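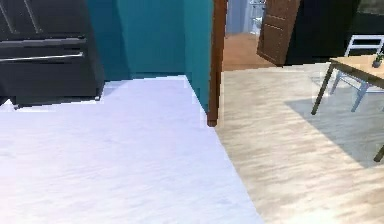
Brayan Rengifo reckons the fluid loss on the Zapata mud is a filter paper problem and wants the whole set repeated before anyone touches the starch dose. He may be right about the paper. I don't think it explains the gel strengths.

Wed 8 August

Filed under: Drilling fluids / Bench notes

Sample 399, water-based, Zapata well, pulled at the flowline before the shakers. Arrived with the lid taped and no temperature on the label. Remixed on the Bundance mixer until the surface looked even, then straight to the viscometer.

Low-pressure filtration at 100 psi, standard time: 11 mL. Cake soft, thicker on one side, so the cell may not have been level. Second run on the same batch of paper gave 17 mL. That spread is too wide to report. Checked the O-ring, found a nick, changed it. Third run not started, as the CO2 regulator was creeping and I didn't trust the gauge.

Gels: the short one is fine, the long one keeps climbing. Progressive. Looks like drilled solids to me, with the retort result pointing the same way. Methylene blue still to do. If it comes back high, the Zullelent thinner will only hide the problem for a shift or two, and the rig would do better to dilute and run the centrifuge.

Mud weight by balance agrees with the rig's number. pH slightly low. Topped up the buffer bottles while I was there and threw out the one from April.
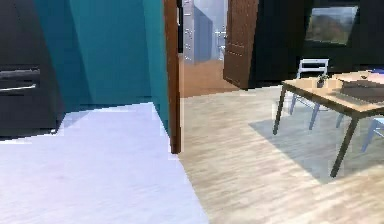 Retained mud needs a better home than the end of the bench, where the last lot skinned over and was no use for a rerun. Quart bottles, filled to the shoulder, cap taped, sample number on the bottle as well as the cap. From now on they go in the tall dark cabinet by the teal wall, on the lower handle. Paper and spare O-rings go on the upper one. Anything from Zemano stays apart in the oil-based locker, even if the label says water-based — two of theirs have been wrong already.

To do:
New paper lot, both runs on 399 again, cell on the leveling plate.
Regulator to be swapped, old one tagged.
Methylene blue, duplicate.
Ask the rig for flowline temperature and whether the shaker screens were changed on that tour.
Brayan to rerun gels on his own viscometer so we can compare bobs.

Nothing goes to Zapata until the filtration repeats agree. Mud weight and pH can be phoned in if they ask.

3 comments | 0 shares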